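Posted 2026-01-07 by Urszula Pietrzak
12 comments

Quick one tonight because I've got a tasting tomorrow and haven't eaten dinner.

So. We have a venue. Sort of. Deposit is paid on Hustandale, the old woolshed up past the reservoir, for a Saturday-ish date in August that I'm not putting on here because my aunt reads this and will book flights before the invitations go out.

Yes, August. Yes, it'll be freezing. It was also the only month we could get the whole place for two nights without selling the car. And I like winter weddings. Red wine, wool coats, everyone home by a sensible hour. Mum is still not speaking to me about it but she's looking at coats, so.

We nearly went with Wollia. If you've been following along you'll know I was mad for Wollia. The garden, the long verandah, the little stone room for signing the papers. Then the quote came. You have to use their caterer, their florist and their chairs. THEIR CHAIRS. If you bring your own celebrant there's a fee for that too, which I asked about three times becuase I thought I'd misheard.
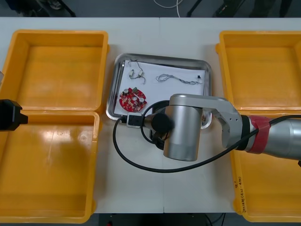
Hustandale just hands you the keys. Kitchen, cool room, trestles, toilets that work, done. You sort the rest yourselves. Which sounded very freeing at the time and now means I have a spreadsheet.

Things I've learned so far, in no order:

Ask about power. The shed has two circuits and the band wants one of them to themselves. Add the caterer's ovens and the heaters and you can see where this is going. We're hiring a generator.

Ask when the music has to stop. Ours is eleven, inside and out. Wollia was ten. My brother thinks ten is a crime.

Ask where the bus can turn around. Didn't. Had to ring back. The driveway is fine for cars but a coach has to drop at the gate, and it's a fair walk in heels, on gravel, in the dark. So now we're looking at two minibuses instead and I've got to find out who does those.

Ask what happens if it buckets down. The ceremony was going to be under the big pepper tree. Plan B is inside, tables pushed back, everyone standing. I've measured and it works if nobody brings a pram.

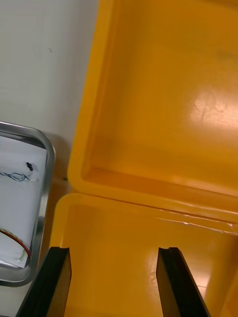
Catering is between Kubiak and a pub that I won't name as they still haven't rung back. Kubiak do a shared table thing, big platters, slow lamb, proper dumplings (Dad's one request, he has had exactly one request). Price per head is more than I wanted but it includes the plates and someone to wash them. I've done enough family christenings to know what that's worth.

Celebrant is sorted. She was lovely, laughed at the right bits, didn't use the word "journey". Told us to get the paperwork in early so that's on the fridge.

Flowers, no idea. What even grows in August? Wattle, and wattle makes half of Dan's family sneeze. I'm leaning towards gum leaves and heaps of candles, if the shed allows candles. Have to check. Adding it to the spreadsheet now, row 802 or thereabouts it feels like.

Anyway if anyone has used the Temby minibus people let me know in the comments, good or bad. Also heaters. Gas or electric? Do the gas ones stink? I really dont want people smelling like a camp stove in all the photos.

Right, toast.

Shares: 2

Recent posts
Wollia: the quote, and my feelings about it
How do you cut a guest list without a fight
Dress shopping with Mum, part one
We're engaged!! (and other news)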